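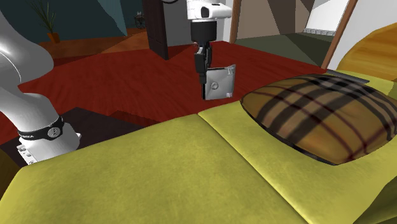
Nelli says we should put the order for the arm in now and sort out the room later, because the quote from Skeruveo runs out at the end of July and she does not expect the next one to be lower. I said I would write up where the plan stands before answering her.

July, morning

Working in the living room scene again, the one with the yellow-green sofa and the red floor. The arm has the silver box in the gripper, up above the floor behind the sofa back. I want the purchase list to follow from what we do in this scene, and the list as it stands came mostly from the old Dotthorpe request with the names changed.

Where the money is:

Arm and controller are in the main equipment line and already approved. The only open question there is when to order.
Gripper is in the same line. Parallel type, same as in simulation. Esko wanted to look at a suction tool too. Moved to next year's list.
Spare fingers, 401 for the set. Not in any line yet.
Everything else (mounting, cables, furniture, floor covering) has to come out of the 2,000 we have left for small purchases.

The last one is what worries me. In simulation the base just sits on its dark platform and stays there. In the real room we need a stand that can be bolted or weighted down, and the stand Skeruveo offers is priced as if it were part of the arm. Aaltonen will weld one to our drawing. Asked them for a price with and without leveling feet. No answer so far.

Furniture. Fulgencio's view is that we buy a plain bench and put a cushion on it. Cheaper, and easier to move. My trouble with that is the armrest and the back. The arm has to reach past them, and if they are missing in the real room then the reach checks we did in the scene don't tell us much. A used sofa would do. It doesn't have to be the same color. It does need two seat cushions with a seam between them, and a throw pillow, so that soft things are in the room from the start. Put "used sofa, two-seat or larger" on the list with no price.

Floor. Leave it as it is for now. If the cameras have trouble with the real floor we can buy a rug.

Delivery. Skeruveo gives 43 days from order to dock. Sirkka pointed out that this is to the dock at Devville and doesn't include the building's own intake check. So if we order before the quote runs out, the room still has to be ready by the time the crate comes up, because there is no storage on our floor. That is the real argument against Nelli's plan. It isn't a strong one if Aaltonen answers this week.

Afternoon

Talked to Ustyna about power. The outlet on the window side is on the same circuit as the oven in the materials room. She will ask for a separate one. No charge to us if it goes in as a building request, but it has to be on the form before the order number exists, which means somebody has to sign it without one. Sirkka has done this before and will sign.

Also asked Ustyna whether we need the second workstation. We have 2 on the request. One runs the simulation and one was meant for the arm. She thinks the controller that comes with the arm can take its commands from the machine we already own. If she is right we drop one workstation, and the spare fingers are covered with some left over for the stand. She will check the controller manual for the network port and the operating system version. I am leaving both on the list until she has.

Cable routing is another thing missing from the list. Added cable clips and a sleeve under small purchases.

Insurance: the arm counts as fixed equipment only if it is bolted down. On a weighted stand it counts as movable and goes on a different form. Need to decide before Aaltonen starts cutting anything. I lean toward bolting.

Answer to Nelli: yes to ordering in July, provided the stand price is in and the power form is signed. Sent it to her with Esko in copy.

To do
Call Aaltonen about the stand
Ask Skeruveo if the fingers can go on the same order, same shipping
Used sofa: Fulgencio to look, measure the elevator first
Ustyna, controller manual
Move suction tool to next year's sheet (done)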